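Clovimer Floor Reading Desk
Home > Prayer hall > Desks and book rests > Clovimer

Low folding desk for scripture reading and recitation, used seated on the floor or on a low platform. Supplied assembled. Made for Dhillon at the Trokdale workshop.

Overview

The Clovimer is a floor desk for readers who sit cross-legged for long sessions: seven-day readings, continuous recitations, evening study groups and children's classes. It holds one large bound volume open at any page, or two smaller books side by side. The top tilts and the legs fold flat against the underside for storage.

It replaces the earlier Stukska desk, which had fixed legs and a single reading angle. Stukska cloths and lamp brackets fit the Clovimer without alteration. Stukska legs do not.

Construction

The top is a solid beech panel in a mitred frame, with a lip along the front edge to retain the book. The lip is rounded on both sides and can be removed with two screws for readers who use loose-leaf texts in the traditional long format. The legs are beech, cross-braced, and turn on steel pivots with nylon washers. There are no visible fixings on the side facing the congregation.

The finish is a hard wax oil in clear or dark walnut. Both are matt. A gloss lacquer was offered on the Stukska but reflected ceiling lights into the reader's eyes, and it has been dropped from the range.

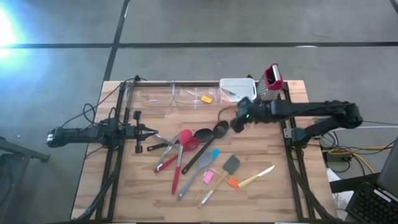 Tongs on a butcher-block table.

Dimensions and capacity

Height of front edge, open: 413 mm
Depth of frame, folded: 70 mm
Height of lip above top: 50 mm
Tilt positions: flat, low, middle, steep
Material: beech, steel pivots, nylon washers
Finish: clear or dark walnut hard wax oil
Feet: felt pads, replaceable

The height is set for an adult of average build sitting on a thin mat. Readers who use a thick cushion or a raised seat should order the leg extensions, listed under Accessories. A lower version for children is made to order and has the same top.

Tilt mechanism

The top is held by a wooden strut which engages in a notched rail on the underside. To change the angle, lift the rear edge with one hand and move the strut with the other. The book should be taken off first. The flat position is intended for writing, for setting down offerings before a reading starts, or for use with a separate carved book rest.

The mechanism was tested at the workshop through 2,000 cycles of opening, tilting and closing, using a weighted block in place of a book. The notches showed slight polishing at the end of the test and no splitting. The strut is treated as a wearing part all the same, and spares are kept in stock for both finishes.

The steep position suits thin books and song sheets. It is not suitable for a heavy volume, which will tend to close under its own weight unless the page straps are fitted.
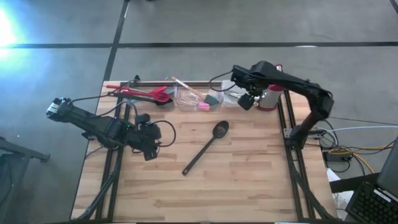
Where several desks are set in a row for group recitation, allow enough room between them for each reader to turn a page without reaching across a neighbour. The frames have square corners and can be pushed together to form a continuous front, and a single long cloth will then cover the join. Linking clips are available for this arrangement. They fit under the top and do not mark the wood.

Placing the desk

The desk should stand on a level floor. Felt pads are fitted as standard and are adequate for stone, tile and sealed timber. On thick carpet the pads can be replaced with the broad wooden feet, which spread the load and stop the desk rocking when a page is turned. On a raised platform the rear feet should be kept clear of the edge.

Keep open flames off the reading surface. The lamp bracket mounts on either side and holds a small battery lamp at a suitable distance from the page. It is not designed for an oil lamp or for incense, and the finish will blister if either is stood on it directly. A brass tray may be placed on the top in the flat position, provided it has its own feet.

Microphones are best used on a separate floor stand. Clamps tighten unevenly on the frame and will bruise the edge. A cable slot is cut into the rear rail on both finishes for halls where the reader wears a lapel microphone or where a small speaker is kept behind the desk.

Folding and storage

Close the desk in this order:

Remove the book and cloth.
Lower the top to the flat position.
Stand the desk on its front edge, on a mat.
Fold the left leg frame, then the right.
Fasten the strap.

The left frame must go first, as the right frame lies over it. If the strap will not reach, the frames have been folded in the wrong order. Desks may be stored upright or stacked flat with a cloth between each. Do not store them against a radiator or in an unheated outbuilding over the winter.
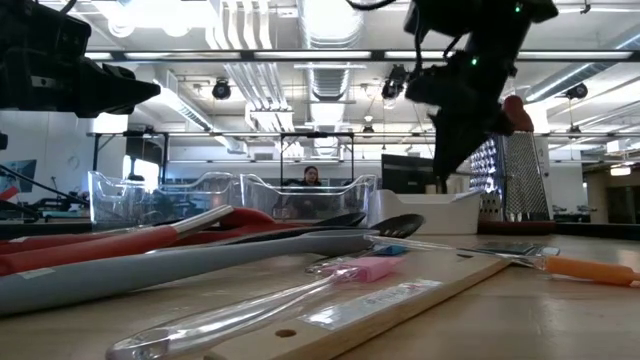 Kitchen utensils on a light wooden tabletop, with bins and a grater behind.

Care

Dust with a dry cloth. Marks from sandalwood paste, turmeric or vermilion should be lifted while fresh with a barely damp cloth and a little mild soap, working along the grain. Dried turmeric will leave a stain in the clear finish. It fades over some months in daylight but may not disappear. The dark walnut finish hides it better and is the usual choice where the desk is decorated for festivals.

Flowers and wet leaves should not be left on the top overnight. Garlands can be tied to the two pegs under the front rail, which keep them clear of the reading surface. Wax drips should be left to harden and then eased off with a plastic scraper.

Re-oil once a year, or when water no longer beads on the surface. One tin of the maintenance oil is enough for several desks. Leave for a full day before placing a book on it.

Accessories

Fitted cloth, cotton, in saffron, maroon or white
Fitted cloth, silk blend, with border, made to order
Page straps, pair, soft cotton webbing
Leg extensions, set
Broad wooden feet, set
Linking clips, pair
Lamp bracket, left or right
Canvas carrying bag with shoulder strap
Spare strut, clear or dark walnut
Maintenance oil, tin
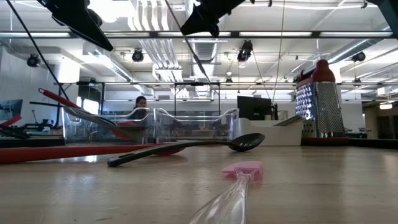 Cloths are cut to leave the lip exposed. If the lip is going to be covered, or if the desk is to be dressed to the floor at the front only, state this on the order and give the drop required. Lettering and emblems can be embroidered on the front panel from artwork supplied by the customer. We do not alter or redraw religious texts, and the artwork will be stitched as received, so it should be checked by someone who reads the script before it is sent.

Ordering and delivery

Desks in the clear finish are normally held in stock. Dark walnut is finished to order. Requests for large readings in March and in the autumn should be placed early, as the workshop makes desks in batches and does not interrupt a batch for single orders.

Temples, study circles and schools may order on account. Each desk is packed in its own carton, with felt pads fitted and the strap fastened. Check the pivots on arrival and report any stiffness before using the desk. Returns are accepted on unused desks in the original carton. Made-to-order heights, embroidered cloths and opened tins of oil cannot be returned.

Related items: Stukska cloths, carved book rests, floor mats, low platforms.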